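# Place Cards and Menu Cards for a Small Dinner

25 July 2018

My sister asked me to make the table cards for her anniversary dinner, and after that two friends wanted the same, so I write the method down. You do not need a printer. You need patience and a flat table.

## What you need

- Heavy white card, the kind that stands when folded
- Colored paper for the backing, a little darker than your napkins
- A metal ruler and a sharp craft knife
- A bone folder, or the back of a butter knife
- Glue stick
- A pen with a felt tip, not too wide
- A soft pencil and a clean eraser

I buy my card from Flaltum, and for the pen I use a black Grudo. Any similar pen will do, but try it first on a scrap, because on some card the ink spreads like on a paper towel.

## The place cards

Make the guest list first and ask somebody to check the spelling. I once wrote "Eusevio" for Eusebio Espinoza, and he kept the card to remind me of it.

Cut the card in rectangles, each 4 inches wide and 4 inches high. Mark the middle very lightly with the pencil, put the ruler on the line and press along it with the bone folder. Fold slowly. If you fold without this pressing, the edge becomes rough and the card leans to one side.

Now write the names. Do it before the gluing, so a mistake costs you only one piece of card. Draw two thin pencil lines, write between them, and wait until the ink is really dry. I wait 35 minutes. Then erase the lines with short strokes, always in the same direction.

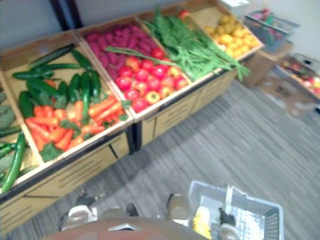
For the backing, cut a strip of the colored paper a little bigger than the front of the card, so a narrow border shows on every side. Put glue on the card and not on the strip, starting from the center. Press it under a heavy book.

## The menu card

One menu for two guests is enough. Use a tall, narrow piece and leave a wide space at the top. Write the dishes in pencil first, everything in the center, and look at it from a distance before you take the pen. Long names of dishes should go on two lines. Do not make the letters smaller to fit them.

If you want a ribbon, make the holes before you write. A thin ribbon looks better than a wide one on this size.

## How long it takes

For 24 guests I needed about 4 hours, with the drying. Birger Halvorsen, who helped me with the cutting, says a paper cutter would save half of that. Maybe he is right, but mine cuts crooked and I have not replaced it yet.

Keep the finished cards flat in a box, in the order of the seats, with a few blank ones on top for late changes.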